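News > Company announcements > Workplace

Reading time: 4 minutes

Ullari brings small robot arms to the office bench, and gives its staff the say over what they do

Ullari, the Kurkley firm that looks after repairs, returns and sample handling for makers of homeware, is pleased to announce that small tabletop robot arms are to become a regular part of the working day at its Corkeck office. The move follows a trial that began in August and that was, from the first morning to the last, run by the people who work there.

The company handles cups, bowls, lamps and all manner of other household goods on behalf of its customers, and every piece has to be picked up, turned, set down and moved along to the next bench. It is careful work, and after a few hours of it, it is tiring work too. Staff had been saying as much for a good while, in team meetings and over the kettle, and it was their list of the jobs they would most gladly hand over that set the whole thing going.

"We asked people to write down the bits of the day that made their shoulders ache, and the same answer came back again and again," said Darcy Pearce, head of operations at Ullari. "It was the lifting and placing, over and over, of things that weigh next to nothing. I was a bench worker myself for 10 years, and I could have written that list with my eyes shut. So we started there, and I am so glad that we did."

The arms are modest machines, small enough to work on an ordinary table in the same rooms where people sit at their desks. Ullari chose them with its long-standing partner McAlister, which has supplied the company with benches and tools for many years and has now agreed to provide spare parts and a visiting engineer every Thursday. Each arm is taught its movements by the member of staff who knows the job best — a pleasing way to go about it, and one that has brought a fair bit of laughter into the building along the way.

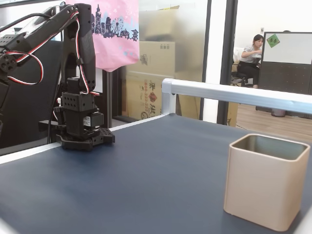 A robot arm and a beige cup share a tabletop, with a colleague at a desk in the room beyond.

Five members of the bench team have so far completed the training, which was written in-house and takes place during paid hours. They learn how to set up an arm, how to show it a new task, how to stop it, and how to tell when a job is better left to a pair of human hands. Glazed pieces with thin handles, for instance, remain with the team for the time being, and so does anything that arrives already chipped. Those who have finished the course move to a new grade with a rise in pay, and the course will be open to everybody on the benches by the end of the winter.

Ullari would like to be plain about jobs, knowing that it is the first thing anyone asks. No post is being lost as a result of this work, and the company has put that in writing to every member of staff. The hours freed up are going into inspection and repair, where there has long been more to do than the day allowed, and into answering customers' letters and calls a good deal sooner than before.

"There was some worry at the start, and quite right too," Pearce said. "People wanted to know what it meant for them, and they deserved a proper answer before anything was switched on. What has cheered me most is hearing them talk about it now. They argue over the best way to hold a cup, they change things round, they come and tell me when I have got it wrong — and they go home less sore, which was the point of it all."

During the trial the arms were given a set of 200 practice pieces to work through, chosen by the bench team from seconds and unsold samples so that no customer's goods were put at risk. The team kept its own notebook of what went well and what did not, and those notes have shaped the way the tables are laid out, where the chairs go and how long each session lasts before a break.

Ullari will now extend the work to its main site in Kurkley, starting with the returns room. Neighbouring businesses that would like to come and have a look, ask questions of the team and stay for a cup of tea are warmly invited to get in touch with the office.

Contact: Ullari Press Office, Corkeck | © Ullari. All rights reserved. | Back to top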